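Chapter 12

# Stocks for the Catering Kitchen

Walk into a good catering kitchen early in the morning and you'll smell the stockpot before you see it. Bones, onions, a bay leaf or two, and plenty of time. I love this subject, and I hope that by the end of the chapter you'll be saving your chicken backs and leek tops with real excitement.

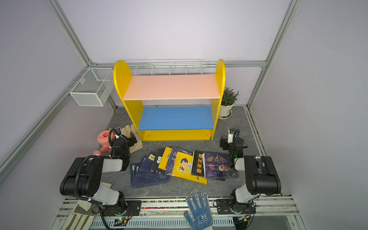 Page 187

Stock is the liquid left when bones, vegetables and herbs have simmered in water and been strained out. It goes into soups, sauces, braises, rice and gravy. A cook who keeps good stock on hand can turn a modest delivery of vegetables into lunch for a full dining room, and that still feels a little like magic to me!

You met mirepoix in the chapter on knife work. Now it gets a job. The usual mix is 2 parts onion to one part carrot and one part celery, cut larger for a long-cooked beef stock and smaller for fish, where the pot is on the heat for well under an hour.
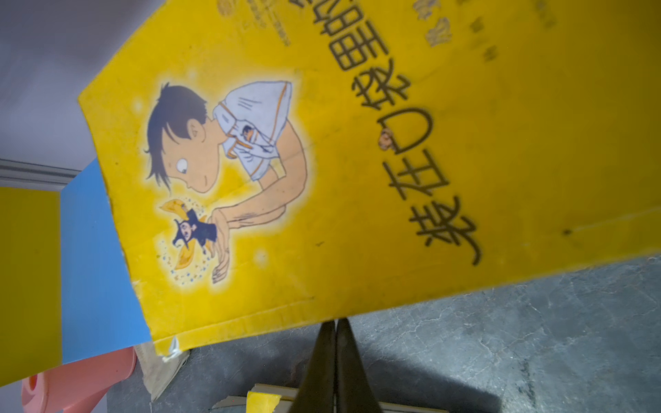 *Reading time for this chapter: 35 minutes*

We'll follow two kitchens as we go. The first is the lunch room at Cirnasthorpe, a small operation with one range and not much cold storage. The second is the banquet kitchen at Posbridge, which sends out roughly 2,000 covers in a busy January and makes its stock in a tilting kettle. The methods are the same in both places, but the chilling is very different, and you'll see why when we get to ice wands and shallow pans. 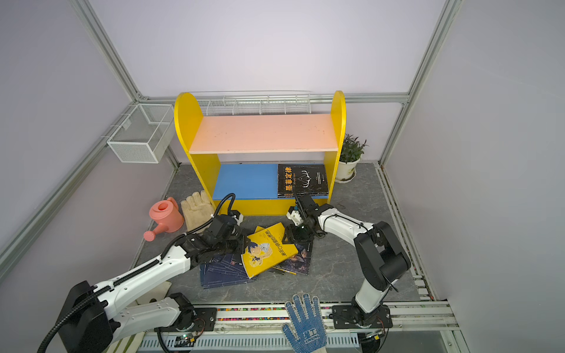 Both kitchens start their bones in cold water. Proteins dissolve slowly as the water warms, then clump and rise, and you can lift them off with a ladle. Keep the pot at a lazy simmer (a bubble here, a bubble there) and leave the lid off. A hard boil churns the fat back in and turns the whole batch cloudy. Salt stays on the shelf for now, because a stock may be reduced later and the seasoning would get stronger with it.

Have ready a tall, heavy-bottomed pot, a skimmer, a fine strainer and some clean cheesecloth. The Verbeke and Budik kitchens, which appear in the exercises, also use pots with a spigot near the base. It's a lovely thing to have if you can get one.
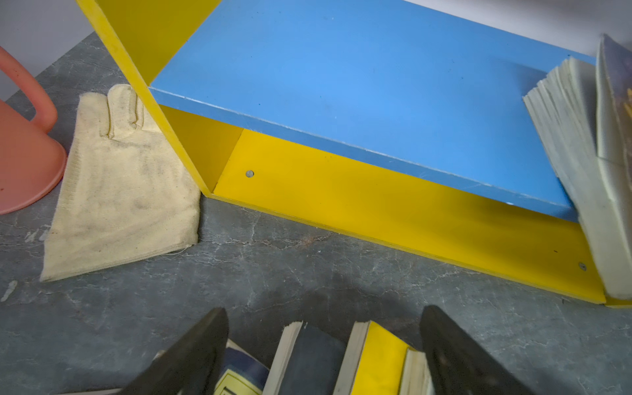
## 12.1 White Stock and Brown Stock

The difference begins in the oven. For white stock, the bones go into the pot raw or briefly blanched. For brown stock, they are roasted first until they're a deep, even brown, and the mirepoix is browned as well, often with a spoonful of tomato paste. Pour off the fat, add a splash of water to the hot roasting pan, and scrape up everything that has stuck. All of that goes in the pot too!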